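Cardboard as a table cover – does it need sealing?

Posted 8 September 2022 in Workshop and Garage

lorketti_lane wrote:
I have a big secondhand work table with a top that scratches if you look at it. Lorketti sells a roll-out rubber mat for it, but the size I need is more than I paid for the table. I have a stack of flattened moving boxes and was thinking of covering the top with those and replacing them when they get ugly. Does the cardboard need varnish or anything on it? And what do you do about the seams? I mostly do paper crafts and a bit of soldering. The room gets damp in winter, if that matters.

Kiss Corner wrote:
Just use an old bedsheet. I did mine that way and it was fine. Wouldn't solder on it though.

votov2 wrote:
No varnish. I tried it once and the sheets curled at the corners overnight and never went flat again. Plain brown cardboard is good for months if you keep drinks off it. Lay it with the printed side down and the ridges all running the same way.

For the seams, butt the edges together and run tape down the full length. Don't overlap the sheets or you'll feel the step every time you try to write on it. Colored tape is worth using, as you can split the top into areas and keep each job in its own box. 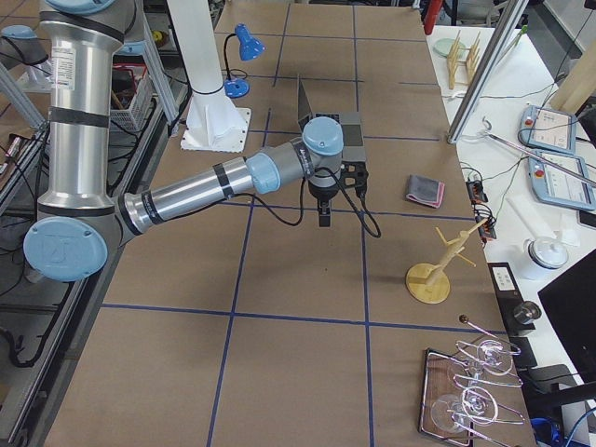
Brown cardboard top, marked off with dark blue tape.

Press the tape down with the back of a spoon. Cheap tape lifts in a damp room, so buy something with a decent glue. I've had two rolls of the Deltano cloth tape and both held. Pull it off slowly when you change the cardboard – it takes the top layer of paper with it, but you're throwing that out anyway. Don't tape to the table itself. Fold the outer sheets over the edge and tape them underneath to each other if they reach.

For the soldering, put a proper heat mat on top. Cardboard scorches fast. I keep a ceramic floor tile for small jobs.

lorketti_lane wrote:
Thanks both. Going with the cardboard and a tile. The boxes have staples in them, so I'll pull those first.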